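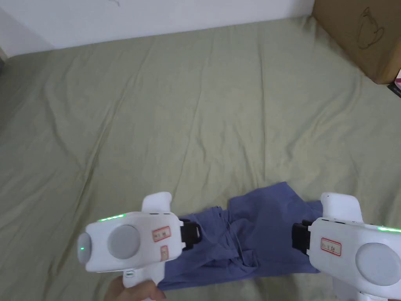
Section 5. Recording a garment task on a bed

Cloth demonstrations for the Clirner hand units are recorded by hand, with no robot in the room. You carry out the task with one unit in each hand, and the software turns your movements into training episodes for the arm. Work on one plain surface in a color that differs from the garment. A blue garment on a green sheet gives good separation, and ordinary creases in the sheet don't need to be smoothed out. Keep the two jaws facing each other across the cloth when you start a two-handed move, with both light strips showing green.

5.1 Before you start

1. Charge both units to at least 81 percent. A full session uses most of a charge.
2. Wipe the jaw pads with a dry cloth. Don't use alcohol on the ribbed surface.
3. Open Jodlow on the laptop and select Garment, then New session.
4. Pair the left unit first, then the right.
5. Close each jaw fully, open it fully, and press Save range. Repeat this after any change of jaw.

Note: If the strip on either unit is any color but green, stop and go to Section 9. Episodes recorded in that state are rejected at upload.

5.2 Recording an episode

1. Drop the garment near the middle of the surface. Let it fall as it likes.
2. Hold both units still above the cloth for two seconds.
3. Press the record key and wait for the tone.
4. Move one jaw in and close it on a single fold. Keep the wrist straight.
5. Lift until the fold is clear of the surface, then bring in the second jaw.
6. Finish the task, open both jaws, and back away before you press the key again.

An episode may run up to 34 seconds. Longer ones are split automatically, and the second half is usually no use for training.

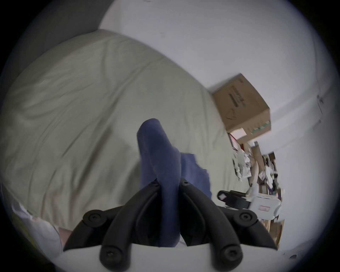 Bianca Buzatu writes that step 4 took her longest to learn. She kept grabbing a thick handful of cloth, and the arm then copied the habit and dragged whole garments across the table. Her advice is to aim for a pinch about as wide as the fingertip, and to throw the episode away if you miss it twice.

We have kept her wording in the training notes. Jodlow doesn't judge the quality of a grasp, so a poor pinch will be saved like any other unless you delete it.

5.3 Speed and pauses

Move at about half your normal speed. Sudden turns blur the wrist view, and tracking may be lost for a moment. If you need to think, hold still with the jaw closed – a short pause does no harm. Don't set a unit down in the middle of an episode.
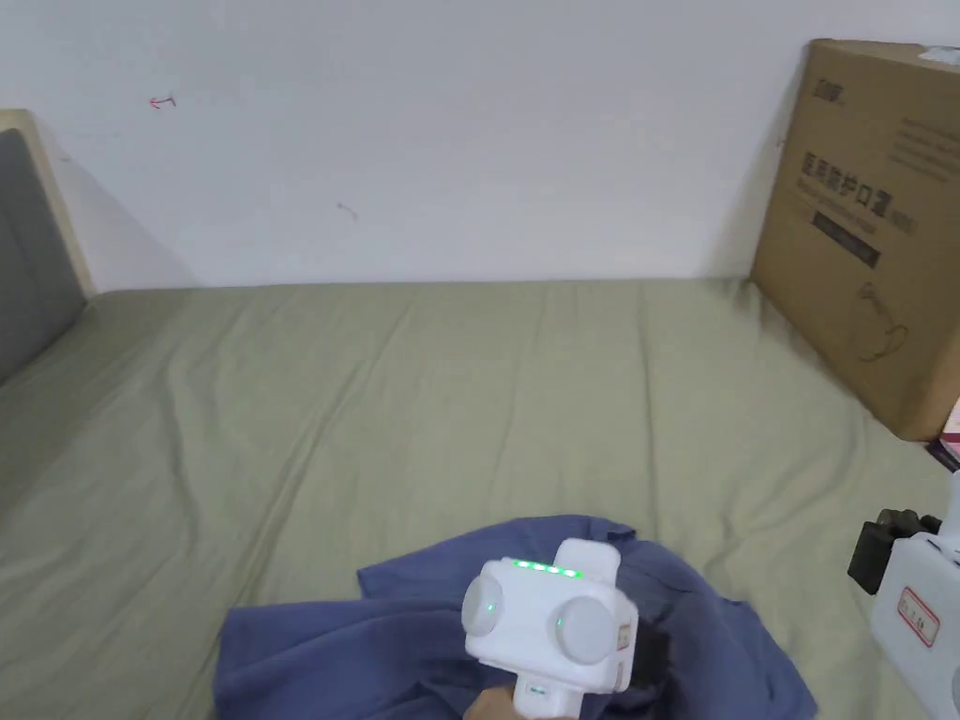 One-handed episodes follow the same rules. Select Single in the session menu before you pair, and choose which hand is active. The unit you aren't using can stay switched on, but place it clear of the garment so that the cloth can't catch on it.

Caution: Keep fingers, hair and drawstrings away from the linkage while the jaw is closing.

Caution: Don't pull against a snagged seam. Open the jaw, free the cloth by hand and discard the episode.

5.4 Varying the start

A robot taught from one starting shape will only manage that shape. Change how the garment lies between episodes:

1. Pick it up by a different point each time and let go from knee height.
2. Turn it inside out for one episode in every 16.
3. Shift your own position along the edge of the surface after each batch.

Dorin Ilie's batch plan, in the Jilora folder, lists a workable order for shirts and trousers.

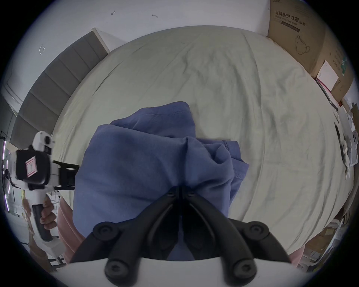
Hems and sleeves need the most variety. The arm has to find an edge before it can open a garment out, so include starts where the hem is folded under as well as starts where it is easy to reach. Leave other items in the room where they are for the whole session. Moving things between episodes makes the tracking map drift.

5.5 Ending the session

1. Press Finish in Jodlow and wait for the file check.
2. Mark failed episodes as Discard. Don't trim them.
3. Name the session with the garment type and your initials.
4. Upload to the Furtună server over a cable. Wireless upload stops at 3000 files.
5. Switch off both units and store them with the jaws open.

If the file check reports a time gap between left and right, pair both units again and record the batch from the start. See Section 9.3 for the gap limits.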